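Heltard compact dish rack: fine for plates, less fine for everything the box promises

Reviewed by Agnese Rimkutė
October 22, 2021

I don't trust kitchen products that come with a list of "uses". The Heltard rack's box has a long one: draining, storing, displaying, even lids. What you get for your money is a low black plastic stand with upright dividers, and the only question worth asking is whether it keeps plates up.

Mostly, it does. Mine replaced a wire rack from Duvside that had rusted at every joint, so the bar was low.

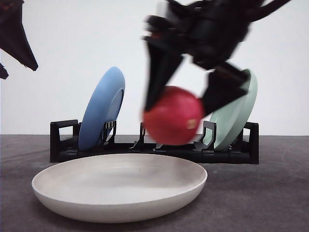
The dividers have a slight hook to them, and I assumed this was styling. I'll give Heltard some credit, as a plate set between two of them leans back and stays there. It does lean quite a lot, though. If you like your crockery standing to attention you will be annoyed, and if your plates are wide the tilt eats into the next slot. I leave a gap between mine, and at that point the capacity claim starts to look generous.

The listing had 116 reviews when I bought it and nearly all were glowing. Bethel Chala, who shares my kitchen and bought the same one for her mother, thinks I'm being mean. She never washes the big plates.

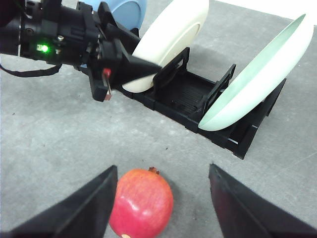
Cleaning is where I expected trouble. Slatted bases collect grime, and this one is ribbed all the way along, so you'll want an old toothbrush. It is also smaller than the photos in the shop suggest. I keep fruit on the same worktop, and with a pomegranate next to the rack you get a fairer idea of the size than you do from the listing, which shows it beside a toy-sized teacup. The open dividers are easy to wipe, I'll admit. There is no drip tray, and the little leaflet doesn't mention one. Put a cloth under it or mop up afterwards.

As for the "display" business, I tried it on the sideboard for a week with my mint-green dish. It looked like a dish in a drying rack.

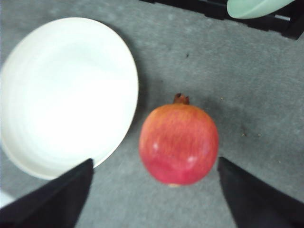

Large dinner plates are still the sticking point. I've gone back to stacking mine flat and using the rack for side plates and the odd shallow dish. Potari make a longer version that might cope better, but it costs more and I haven't tried it.

Would I buy it again? At full price, no. In the June sale, probably — it's light, it hasn't rusted and it fits under my wall cupboard with room to spare. Three stars, and one of those is for the hooks.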